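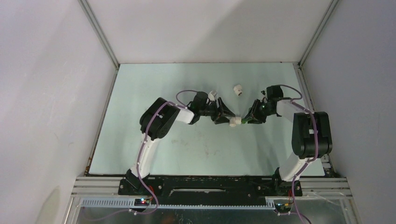 홈 자료 문서 변경 기록 문의

Magesa 강우 기록 자료

마지막 수정: 10월

이 저장소에는 Magesa 마을의 우량계를 사람이 직접 읽어서 공책에 적은 하루 강우량이 들어 있습니다. 공책은 모두 영어와 스와힐리어로 쓰여 있고, 제가 표로 옮긴 다음에 설명을 한국어로 썼습니다. 한국어는 저의 모국어가 아니므로 어색한 문장이 있으면 알려 주시기 바랍니다. 뜻이 잘못 전해지는 부분은 특히 빨리 고치고 싶습니다.

자료의 내용

주 파일은 rain_daily.csv입니다. 한 줄이 하루이고 전부 2297줄입니다. 그중에서 비가 0.2mm 이상 기록된 날은 709일이고, 값이 비어 있는 날은 204일입니다. 나머지는 관측자가 0을 적은 날과 "흔적"이라고 적은 날입니다. 빈 날과 0인 날은 서로 다른 뜻이므로 합치지 말아 주십시오. 처음 공개한 판에서 제가 이 두 가지를 섞는 실수를 했고, 그 판은 내려받는 곳에서 지웠습니다.

열은 8개입니다.

day_id 하루의 번호입니다. 1부터 시작하고 중간에 빠지는 번호가 없습니다.
month 달입니다. 숫자로 썼습니다.
rain_mm 강우량입니다. 단위는 밀리미터이고 소수점 아래 한 자리까지 있습니다.
trace 흔적만 있는 날은 1, 아니면 0입니다. 1인 날의 rain_mm은 0.0입니다.
read_time 우량계를 읽은 시각입니다. 공책에 없으면 비워 두었습니다.
observer 관측자의 기호입니다. 이름은 공개하지 않습니다.
flag 의심스러운 값의 표시입니다. 아래에 설명이 있습니다.
note 공책의 여백에 있던 말을 한국어로 번역한 것입니다.

문자 인코딩은 UTF-8이고 구분 기호는 쉼표입니다. note 열 안에도 쉼표가 나오기 때문에 이 열은 큰따옴표로 묶었습니다. 어떤 표 계산 프로그램에서는 한글이 깨져 보입니다. 그때는 파일을 바로 열지 말고 "가져오기" 메뉴를 사용하면 됩니다.

관측 방법

우량계는 원통 모양의 보통 우량계이고 학교 옆의 풀밭에 있습니다. 관측자는 아침 9시에 물의 높이를 읽고, 물을 버리고, 공책에 씁니다. 그러므로 어느 날의 값은 전날 아침 9시부터 그날 아침 9시까지 내린 비입니다. 위성 자료와 비교하실 때에는 이 점을 꼭 생각해 주십시오. 하루를 자정부터 자정까지로 계산하는 자료와는 하루씩 어긋나 보일 수 있습니다.

비가 아주 많이 온 날에는 통이 넘치는 일이 있었습니다. 관측자가 여백에 "넘쳤다"고 적은 경우에는 통의 최대값을 그대로 넣고 flag에 F를 썼습니다. 실제 비는 그 값보다 많았을 것이지만 얼마나 많았는지는 알 수 없습니다.

우량계의 위치는 기록 기간 중에 한 번 바뀌었습니다. 망고나무의 가지가 너무 자라서 통 위를 덮었기 때문입니다. 옮기기 전의 몇 달 동안은 값이 조금 작게 나왔을 가능성이 있습니다. 저는 이것을 보정하지 않았습니다. 보정하는 방법을 아시는 분은 원래 값을 남겨 두고 새로운 열을 만들어 주시면 좋겠습니다.

옮겨 적기

공책은 두 번 입력했습니다. 첫 번째 입력과 두 번째 입력 사이에 한 달의 간격을 두었습니다. 두 결과를 비교하는 데에는 Tinov를 사용했습니다. Tinov는 두 표에서 서로 다른 칸만 보여 주는 작은 스크립트이고, tools 폴더 안에 같이 있습니다. 다른 칸이 나오면 공책을 다시 보고 결정했습니다.

가장 어려운 것은 숫자 1과 7이었습니다. 관측자 B는 7에 가로줄을 긋는데, 잉크가 흐린 쪽에서는 그 줄이 거의 보이지 않습니다. 끝까지 결정하지 못한 값에는 flag에 Q를 썼습니다. 소수점의 위치가 의심스러운 값은 P입니다. 예를 들면 건기의 한가운데에 45.0이 있고 여백에는 "비가 조금"이라고 되어 있습니다. 4.5가 맞다고 생각하지만 고치지 않고 P만 붙였습니다.

공책 한 권은 지붕에서 새는 물에 젖어 여러 장이 서로 붙었습니다. 빈 날의 대부분이 여기에서 나왔습니다. 붙은 종이를 떼는 것은 아직 시도하지 않았습니다. 경험이 있는 분의 도움을 기다립니다.

여백의 말에 대하여

note 열은 처음에는 넣지 않을 생각이었습니다. 그러나 읽어 보니 날씨를 이해하는 데에 쓸모가 많았습니다. "바람이 먼저 왔다", "우박, 콩잎에 구멍", "강 건너편만 비" 같은 말이 있습니다. 스와힐리어 낱말 중에서 한국어로 한 낱말이 되지 않는 것은 원래 말을 괄호 안에 남겼습니다. 우기의 이름인 masika와 vuli가 그렇습니다. 저는 masika를 "긴 우기"로, vuli를 "짧은 우기"로 옮겼습니다.

사람의 이름, 병, 장례에 관한 말은 지우고 "[생략]"이라고 썼습니다. 관측자들과 이렇게 하기로 약속했습니다.

쓰기에 알맞은 일과 알맞지 않은 일

월별 합계를 보거나, 우기의 시작을 찾거나, 학교 수업에서 그래프를 그리는 일에는 알맞습니다. 한 지점의 기록이므로 넓은 지역의 평균으로 쓰는 것은 알맞지 않습니다. 기간도 기후 변화를 말하기에는 짧습니다. 홍수 보험의 계산에 써도 되느냐는 질문을 두 번 받았는데, 저의 대답은 쓰지 말아 달라는 것입니다.

월별 합계를 만들 때, 한 달에 빈 날이 닷새 이상 있으면 그 달을 빼는 것이 좋겠습니다. monthly.csv는 이 규칙으로 만든 파일입니다.

관련 자료

Grunville의 기록은 같은 열 이름을 쓰지만 저녁에 읽은 값이어서 여기에 합치지 않았습니다. Skostum 형식으로 바꾼 파일은 export 폴더에 있습니다. Skostum 형식에는 trace에 해당하는 칸이 없으므로 흔적만 있는 날도 0.0으로만 나옵니다.

이용 조건

출처를 밝히면 누구나 자유롭게 쓰고 고치고 나눌 수 있습니다. 출처는 "Magesa 강우 기록 자료, Lilian Makokha 정리"라고 써 주십시오. 공책의 사진은 공개하지 않습니다. 특정한 날의 값을 확인하고 싶은 분은 day_id를 적어서 문의란에 남겨 주시면 제가 공책을 찾아보고 답하겠습니다. 답이 늦을 수 있습니다.

변경 기록

note 열의 맞춤법을 고쳤습니다.
read_time에 "9시"와 "09:00"이 섞여 있던 것을 "09:00"으로 통일했습니다.
관측자 C의 기호가 D로 잘못 들어간 줄을 고쳤습니다.
monthly.csv를 추가했습니다.

아직 하지 못한 일

젖은 공책 읽기. 영어 설명서 쓰기. flag가 두 개 필요한 날의 처리(지금은 더 중요하다고 생각한 것 하나만 썼습니다).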